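Teaching the arm by remote: my doubts so far

Friday, May 4, 2018
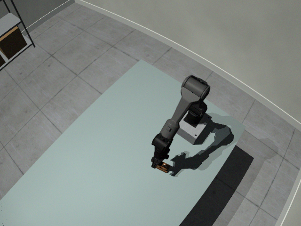

Do you need to know any programming to show a robot a job by remote control? Very little, going by the Skusance kit, though you do need patience and a steady thumb.

I've now done 100 runs in the simulator, all the same dull pick-up. The Suvport people say 18 good ones are plenty. I don't believe it – my good ones all look alike, so I suspect the arm is learning my habits and very little about the job. Move the part a bit and we'll see. I'm keeping my money until December.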